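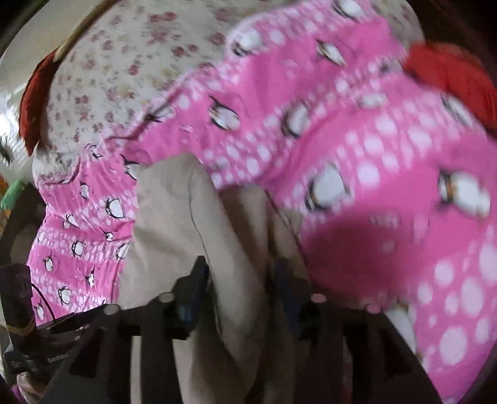 Jul 17, 2025

Plerkico has announced a new fanless mini PC, the Peltness, and I have already talked myself into needing one. It ships with Prirneo Linux preinstalled, takes up to 3 monitors and costs 401 dollars, or 637 if you want enough memory to open a browser.

My old box still works. It just sounds like a hair dryer whenever I update anything, and I update things for fun, so you can see the problem. 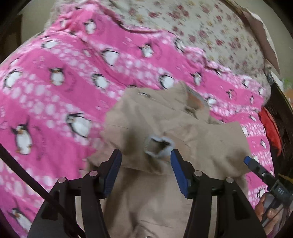 Rui Torres writes that he would wait until November, as the last two Plerkico models both got cheaper by then. Sensible. I ordered mine at lunch.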